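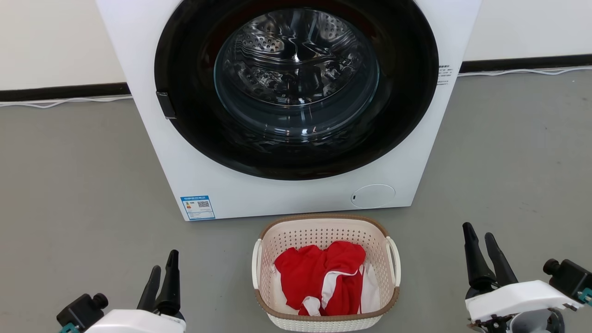 I've come round to plain two-finger grippers, and I say that as someone who begged Remzi Çınar for the five-fingered hand! Laundry is what changed my mind. A red garment in a basket has no proper edge to grab, so all that clever finger planning goes to waste, while two tapered fingers just pinch and lift (lovely to watch). We've logged 1,012 picks at Taselau with the simple pair and I'd happily do 2,000 more. Žofie Sokol still wants softer tips for door handles. Fine, let's try them in November, but please leave the fingers at two.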